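Workshop tips – teaching an arm to tidy a desk
Updated November 2023

Quick one between runs. People keep asking how we get usable demos out of an ordinary messy desk, so these are the notes off my phone, cleaned up a bit. Mostly mine, a few from Parveen Hettiarachchi, who has more patience.

The result first. Same policy, same training time, two sets of demos. Set one was recorded on a bare bench. Set two on desks with real stuff left on them. The bare bench set looked great on the bare bench and fell apart the minute a cloth turned up. The cluttered set was slower to collect and worse for the first few days, then it passed the other one and stayed there. 2605 demos in total across both. Yes I'm sick of it.

Before you start

Don't tidy first. Sounds dumb, but everybody does it, you walk in and your hands just start straightening things. Leave it.

Keep 8 items in your starting pool, mix of soft and hard. Pouches, rags, little boxes. Soft ones teach you more.

Move the chair between sessions. Not far. Policies latch on to furniture, ours did, took Parveen a week to find it.

Blinds – pick open or closed and write it down each time. Colour shifts over an afternoon more than you'd think.

Cables

Leave slack at the wrist. Then leave a bit more. Swing the arm through its whole reach by hand before the first run and watch where the loops go. A loop that snags at full reach will ruin a morning.

Velcro ties, never zip ties. You'll be redoing them in a week anyway.

Paper

Flat paper is the hardest thing on a desk. Worse than cloth. The fingers skate over it or push it along and there's nothing to grab.
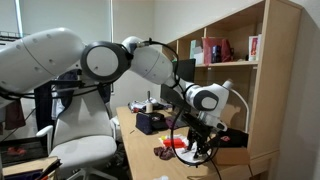 What worked for us was coming in slow and straight down, then sliding the sheet to the desk edge till a bit hangs over, then pinching that. Same way you'd pick up a card off a smooth counter. Giuliana tried a licked-finger type rubber tip, fine for about one session then it gets dusty and you're wiping it constanly.

Heavier stock is easier. Start with that, work down to printer paper.

Crumpled cloth

Grab the highest point. That's the whole tip. Yaneth Ccori wrote a fancy corner finder and highest point beat it on everything except tea towels.

Recording

4 operators is better than one good one. Styles vary and the policy seems to like that. Our single operator set was smoother to watch and scored lower.

Keep the fumbles if the operator recovers. Bin them if they don't. We threw out all the fumbles in June and had to go record more, so learn from that.

Stop after 100 demos in a day. Past that people get sloppy, me included, and you can see it in the grip timing.

Label while it's fresh. Same day. Favourite way to lose a week is leaving labels till Friday.

Testing

Test on a desk nobody trained on. Borrow one. Put down items that weren't in the pool.

Score it boring – picked up or not, put down where it should be or not. We had a five point scale for a while and couldn't agree with ourselfs.

Run the bare bench test too, even if you don't care about it. Handy check when something breaks.

Still working on

Zips. Anything shiny. Two sheets stuck together, no idea yet, if you've got a trick send it in.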